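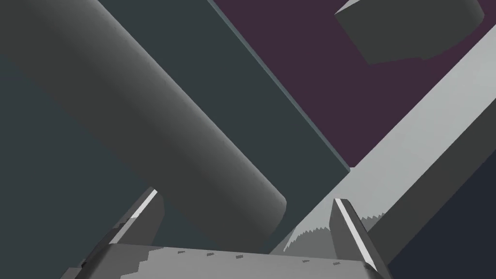 From: Ksawery Śliwiński
To: lerix-users
Subject: Re: Gripper closes early on cylinder task, sim only
Date: 8th January

Replying to my own post from last August, quoted at the bottom, because I have had two private mails asking whether it was ever sorted. It was, mostly. I should have written it up at the time.

The short version is that the width reading was wrong. The fingers were never where the controller thought they were. In the Kaczorowski model each finger has its own joint, and the width is meant to be the sum of the two. Our Lerix wrapper read the first joint and doubled it. That works as long as the fingers move together. As soon as one finger touches something first it stops, the other carries on, and the doubled figure has nothing to do with the real gap.

With the cylinder lying at a slant, the left finger nearly always touched first. The wrapper then reported that the fingers had stopped closing, the grasp check passed, and the arm lifted with the cylinder held by one finger and luck. Sometimes it stayed put for the first part of the lift. More often it slid out and rolled.

To check whether you have the same fault, print both joint values on every step during the close and compare them. If they differ by more than a hair while the reported width stays steady, you have it.

The fix on our side was three lines in the wrapper: read both joints, add them, and refuse to pass the grasp check unless both fingers report contact. Before the change we had 44 good lifts out of 100. Afterwards there were 6 failures in the same 100 starts. I have looked at those and they are a different problem, where the wrist camera gets so near the cylinder that the pose estimate is working from one rounded end and part of the side. We now take the pose from further back and hold it for the last part of the approach. I have not rerun the full set with that in.

Two things that did not help, to save others the time. Raising the friction on the finger pads hid the fault for a while and made the releases worse. Cutting the time step made everything slow and changed nothing.

A word on safety, as one of the mails asked about moving this to hardware. Please don't use the old wrapper on a real arm. Zulteck's controller uses the same grasp flag to decide when it may go to full lift speed, so a false pass means a fast move with a badly held part. We caught it before ours left simulation. If you have already copied the file, check the date on it.

The patch is in the Under repository, in the folder with the other gripper files. I would be glad to hear from anyone running it with longer fingers.

Ksawery

> From: Ksawery Śliwiński
> To: lerix-users
> Subject: Gripper closes early on cylinder task, sim only
>
> Hello all,
>
> We have a pick task with a single cylinder and the parallel
> gripper. The approach looks fine. On closing, the grasp check
> passes well before I would expect it to, then the arm lifts and
> the cylinder drops. The log shows a steady width for 600 steps,
> including after the drop, when there is nothing between the
> fingers.
>
> I have tried more friction and a smaller time step. The box
> task with the same settings is fine.
>
> Has anyone seen this?
>
> Ksawery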